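Notebook — gripper comparison, door tasks, simulated house
Sep 27, 2022

Carried on with the Omard parallel gripper against the Gellex one. Same base and same controller (Gesum) for both, only the finger geometry and pad friction changed. Wrist view first, fingers open over a panelled door front.

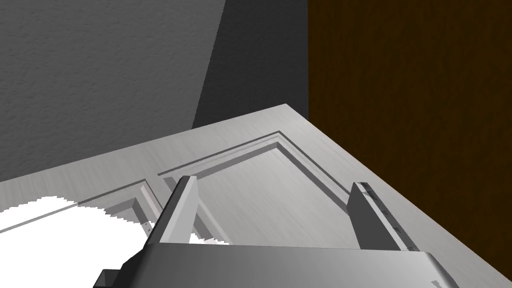 Wrist camera, fingers spread, recessed panel behind.

Shadow edges are badly stepped at this light setting. Depth was fine on the flat panel, noisy along the moulding. Ran 5 approaches per gripper. Gellex slipped off the handle in two, Omard in none.

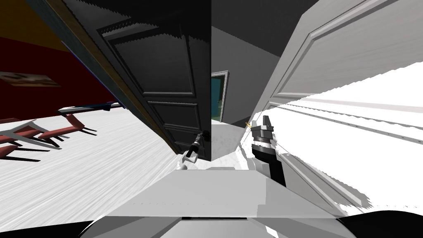 Mobile Manipulation Group, Dunne Laboratory

Left gripper up at the black handle of the dark door. The handle sits low in this view and the forearm covers part of the door behind it. Dropped the grasp force to nearly half the March value and the Omard still held — contact model may be too generous. To check.
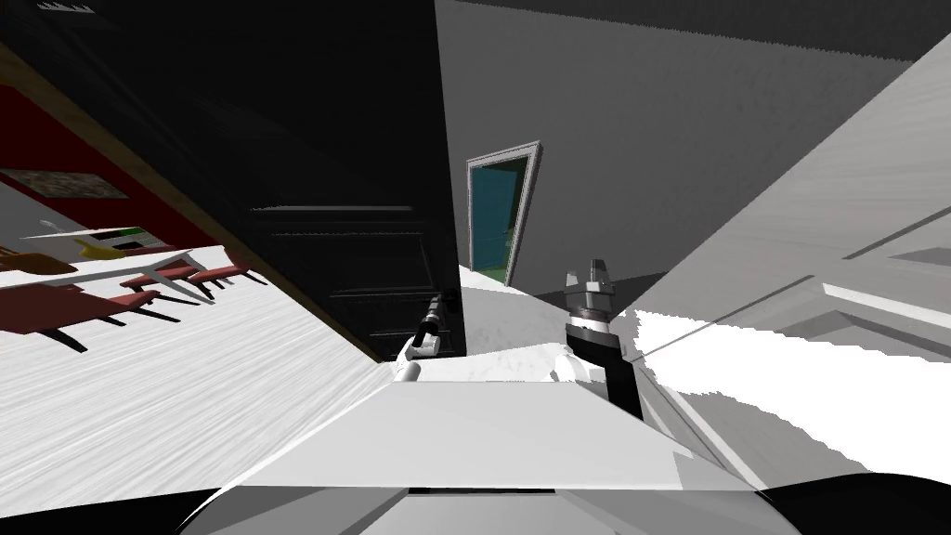 Catríona Brophy

Both arms forward, left one near the dark panel. Elbow limit on the left is still set four degrees short, left over from the old arm file. Fix before the next batch, then rerun Gellex with the softer pads.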